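# Transferring old compact cassettes: dull treble on one deck, bright on the other

**Shih-chieh Yip**

I have 114 compact cassettes to digitize, recorded at home and in a small rehearsal room over a long stretch of years. Most are Type I, a few are Type II. I have two decks: a Prodonen two-head unit, which I believe made most of the recordings, and a three-head Cundance bought used in June.

Both feed the same line input at 24-bit, 96 kHz. Heads and pinch rollers were cleaned on both. Noise reduction is off on playback, and the tapes are not marked as having been recorded with any.

The problem: on the Prodonen the tapes sound normal. On the Cundance the same tapes lose most of what is above 6 kHz, and when I sum the channels to mono the top end swishes in and out. A commercial prerecorded tape does the reverse. It is fine on the Cundance and dull on the Prodonen.

Is the head on the Cundance worn, or is this azimuth? And if it is azimuth, do I adjust the good deck to match the bad tapes, or apply a correction in software afterward? I would rather not turn a screw I can't put back.

---

**skoltholm_bench**

Azimuth. The mono sum test settles it. A worn head loses treble on everything, and your prerecorded tape plays fine on the Cundance.

The Cundance is close to standard and the Prodonen is off. Tapes recorded on the Prodonen carry its error, so they only play correctly on a head tilted by the same amount. For transfers you set the playback head to the tape, every time. Software can delay one channel against the other and clean up the mono sum, but it can't restore treble that the head gap averaged out within a single track. That loss happens before the signal reaches the converter.

Procedure:

1. Demagnetize the head and tape guides with the deck powered off. Keep cassettes well away from the tool.
2. Put a dab of paint across the azimuth screw and the head plate, let it dry, then mark the screw's position with a fine line. Now you can go back.
3. Find the azimuth screw. It is the one with the spring under it, usually on the left of the record/play head. The other screw is normally fixed and should be left alone.
4. Use a non-magnetic screwdriver. A steel one near the head adds noise while you are trying to listen.
5. Play a passage with steady high-frequency content, cymbals or hiss. Monitor in mono.
6. Turn the screw in very small steps, up to a quarter turn either way from the mark. Stop at the brightest point.
7. Switch back to stereo and check that neither channel has dropped.

Start coarse with the mono sum, then refine with an X-Y display if your software has one. You want the trace to close toward a 45-degree line. Don't trust the display alone. At high frequencies it can show a clean line when the channels are off by a full cycle, and you will have a very neat wrong setting.

Side A and side B need separate settings. The shell sits differently when flipped.
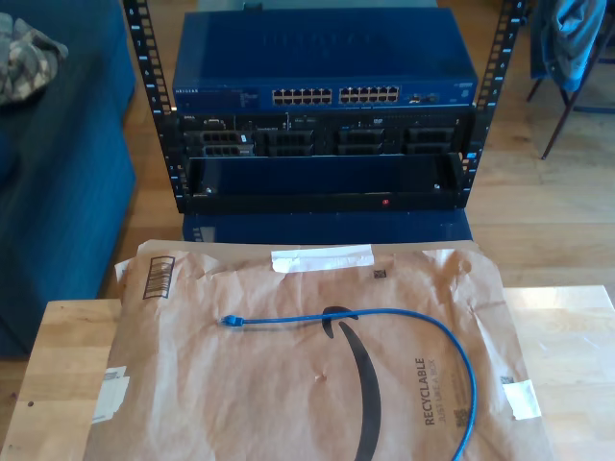 On a batch of your size, sort by recording deck first and then by shell type. Tapes from the same deck in the same shells usually need only a touch between them. When you finish, return the screw to the mark, play a full-track alignment tape, and trim for maximum output at 10 kHz. Check it at a lower frequency such as 300 Hz first, so you know you are on the main peak and not one of the side peaks.

---

**Tu**

just use the Prodonen if it sounds right on that one. I did 90 tapes that way and never opened anything up

---

**ferric_r**

Tu's method is acceptable for the tapes that were made on the Prodonen, provided its speed and flutter are still good. Check speed with a known tone before committing. Belts on two-head decks of that class go slack, and a deck that runs slow now will not match a tape it recorded when the belt was new.

Two corrections to the long post. The spring-loaded screw is not always on the left. On some auto-reverse mechanisms there are two azimuth screws, one per direction, so check the service manual. Also, lock the screw when you are done. Nail polish is fine. Thread compound meant for engines is not, as the next person has to get it out again.

Leave equalization at 120 microseconds for the Type I tapes and 70 for the Type II. If a Type II shell lacks the sensing notches, an automatic deck will pick 120 and the transfer will come out too bright, which can be mistaken for a good azimuth setting.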